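4.3 Comparing grippers in the bathroom layout

1. Load the Domen layout with the lid closed. Fleltance will offer an open lid. Decline.
2. Fit the two-finger gripper and set the run limit to 180 seconds.
3. Pick the tube as the target. The key stays on the lid as clutter, however heroic it looks.

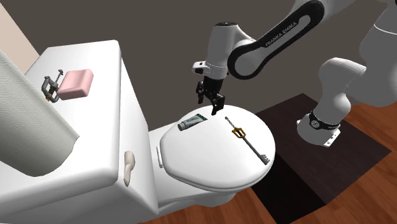
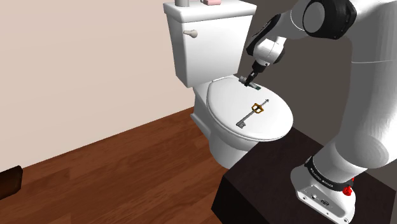

Caution: changing grippers clears the colour labels, a behaviour we're told is a feature.

Can I compare two grippers in the same run?

Run them one after the other with seed 1726, then open both logs side by side. Ching-wen Hsieh tried it the other way and has asked that it not be in the manual.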